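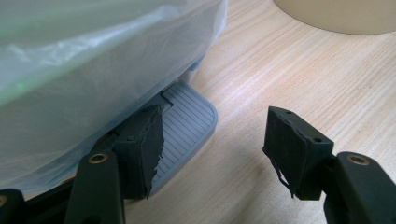 Handout 2: Notes for the open day at the Groddale handling lab

Read this before we go. It covers what you'll see, what I want you to look for, and what to hand in afterward. Bring the packet, a pencil and closed shoes. The demo hall is 15 minutes on foot from our building, and we go in as one group.

I have been looking forward to this one all summer! Most of what we have done so far has been on the board: joints, links, a few too many angles. Groddale opens its floor once a year, in August, and the people there let you stand close enough to hear the motors. You will also get your hands on a gripper yourself, and that is the part I'd ask you to take most seriously.

1. What the lab works on

The lab studies household handling, which is a dull name for a wonderful subject. Cups, drawers, bins, bags, lids, cables. A factory robot picks up the same part from the same tray all day long. A robot in a kitchen gets a trash bin that has been moved since yesterday, with a bag over it that has slipped down one side.

Their main project is called Nolora. A person holds a gripper in one hand and does a chore with it, with a camera riding along on the tool. The recordings are then used to train an arm that carries the same kind of fingers. So the person never steers the robot. They just do the job, through the same two fingers the robot will have to use.

Think for a minute about how much that takes away from you. You have two fingers, a single opening and closing motion, and no feeling in the tips except what comes back through the handle.

2. The stations

Station A is the hand-held gripper. You'll each get a turn. The tasks are set out on tables and go from easy (move a cup) to annoying (pull a bag straight without dragging the thing inside it).

Station B is the arm. It runs a policy trained on 109 recordings of one task, and the staff will move the object between runs so you can see how far it copes. Please stay behind the tape while it is moving.

Station C is called Prirnholm on the floor plan. It is the workbench where fingers and pads get built and repaired. Don't rush past it! Last year people did, and it was the best corner of the room.

3. The pedal bin, a worked case

The pedal bin is a good object to think with, so we'll use it in class as well. Look again at the picture at the head of this handout. The pedal has fine raised ridges on top, made for the sole of a shoe. A foot comes down from above with a lot of weight behind it and doesn't need to be accurate. A gripper comes in with a small pad at the end of each finger. What should it do? There are at least these options:

Press down on the tread with one closed pair of fingers. Simple, but the force has to come from the wrist, and the bin may tip toward you.

Pinch the front edge of the tread and push down. Better control of where the force goes, but a finger now has to fit underneath, and the gap closes as the pedal drops.

Forget the pedal and lift the lid. Fine on a bare bin. With a plastic bag draped over it, the lid is hard to find, for you and for the camera.

Now the bag. It is translucent, so you can make out a rounded shape through it, but the edges are soft and the wrinkles catch the light. A depth sensor may give you the bag, the bin, or some mixture of both. Its lower hem hangs just above the pedal, and that matters a great deal: fingers coming in a little high would meet film before they meet plastic tread. I'd like you to sketch an approach path that avoids this.

Notice the pads too. The dark covering on both is torn and frayed, with strips hanging off. Soft coverings help a rigid finger hold on, and soft coverings wear. Once a strip dangles below the pad, the point of first contact has changed - and a model of the finger with neat square edges is wrong by the length of that strip. Ask about this at Station C. Ask how they decide when a pad is finished.

4. Questions to take along

How does the arm at Station B know it has touched something? Is it the camera, the motor current, or both?

What happens to a recording in which the person fumbles? Is it thrown out or kept? (The answer surprised me, and I won't spoil it.)

Which tasks did you find harder with the gripper than you expected, and was the trouble in seeing, in reaching, or in holding?

How much of what the arm learned belongs to that table, with that surface and that light? Try to get someone to move a lamp.

5. What to hand in

Two pages, one of them a drawing. Pick a single object from the floor and explain how a two-finger gripper should deal with it: where the first contact is, which way the force goes, what could slip. Use the terms from Handout 1 (contact normal, friction cone, compliance) where they help and leave them out where they don't. The write-up is marked out of 100, and the drawing counts for half. Messy drawings are fine. I need to be able to see the direction of every arrow.

If you miss the visit, do the exercise at home with kitchen tongs and a bin of your own. It works very well, really, and you can keep at it as long as you like!

6. Reading for the week after

Nigatu course reader, the chapter on soft contacts, first half only. Skip the derivation on the first pass and go straight to the worked example with the cloth. We'll do the derivation together on the board, using your own drawings for the forces.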